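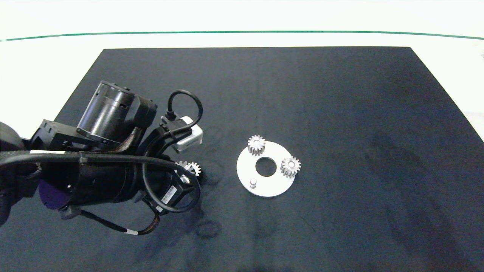 Reading a Floor Plan, Session 2: Doors, Stairs and the Rooms Nobody Draws

Handout to go with the evening class. Krystyna Marciniak

Welcome back, everyone, and thank you for bringing in so many drawings last time (I've still got two rolls on my kitchen counter, so if one of them is yours, please come and claim it!). I promised we would slow down a little this session, so we're going to spend the whole evening on the ground floor of one small house, the Trillberg plan, and really get to know it before we go upstairs.

Before you start

Lay the sheet flat and find the north arrow. Then find the front door and put your finger on it. I know this feels a bit like kindergarten, but I still do it with every plan I open, and I've been drawing houses for a long while now. Walk your finger in through the door, hang up your coat, and go and put the groceries down. If you bump into a wall or have to squeeze past the sofa on the way, make a little pencil mark there and carry on.

Doors

A door on a plan is a straight line with a quarter circle attached. The quarter circle shows the floor that the door sweeps over when it opens, and you should think of that patch as spoken for. On the Trillberg plan, look at the downstairs bathroom and the hall closet. Their two quarter circles overlap, so whoever comes out of the bathroom may well meet the closet door coming the other way. Several people in last year's group wanted to fix this with a sliding door, and that's a perfectly good answer, though you'd need to check there is no wiring or pipework in the wall it slides into. My own choice would be to rehang the closet door on its other side, a much smaller job.

Stairs

The arrow on a staircase points up, at least on the drawings we use in this class. Some offices label it "UP" or "DN" as well, and some older drawings follow a habit all their own, so do read the notes in the corner. The zigzag line partway along is a break line. The stairs don't stop there; the drawing has simply been sliced at that height, and whatever sits under the upper part (a closet, very often) can be shown beyond it.

Hallways and other leftovers

Now for my favorite part. Add up the space in the Trillberg house that doesn't belong to any room: the hall, the landing, the odd corner behind the kitchen. People are always surprised by how much of it there is. The Jorberg plan, which we'll compare next time, lets you walk through the dining area to reach the bedrooms. It gets bigger rooms that way, but you do lose some quiet, and I'd like you to think about who in your own family would mind.

A word on dimensions

Our metric sheets are in millimeters, so 2670 on the small bedroom wall means 2.67 meters, or a little under nine feet. Check whether a figure runs to the face of the wall or to its center line. It matters enormously when you're trying to fit a bed and a nightstand!

To do at home

Measure one room you use every day and draw it at 1:30, doors and windows included. Please don't tidy first. Put in the armchair where it really stands, and the laundry rack too.

Then copy the Trillberg ground floor onto tracing paper and move one door, only one. Write a few lines about what got better and what got worse.

Reading: the Postitz booklet, the chapter on small houses. The Nguyen-Tran notes on storage are optional, but they're short and rather charming. Bring a soft pencil, an eraser and your tracing paper next time.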